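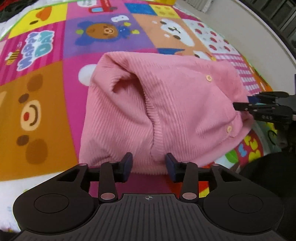
Trorum 30 Rain Barrel

I've had one of these behind my own garage since August, and I'm still a bit silly about it! The Trorum 30 is the smallest barrel we sell at Vimcombe (30 gallons, fits under most downspouts), and it's the one I point people to if they're trying to use less tap water and don't know where to begin.

The shell is recycled plastic, the lid screws down tight, and there's a mesh screen under it to keep mosquitoes out. Spigot takes a regular garden hose. You'll want it up on a couple of cinder blocks or the flow is pretty sad.

Lempi Ruotsalainen wrote to ask if you can link two together. Yep, get the connector kit, part 904. I run mine that way and it waters all my tomatoes and the beans too.

Please drain it before the first hard freeze. I forgot once with an older barrel and it split right up the side.

Colors: green, gray, sand
Overflow hose included
Diverter sold separately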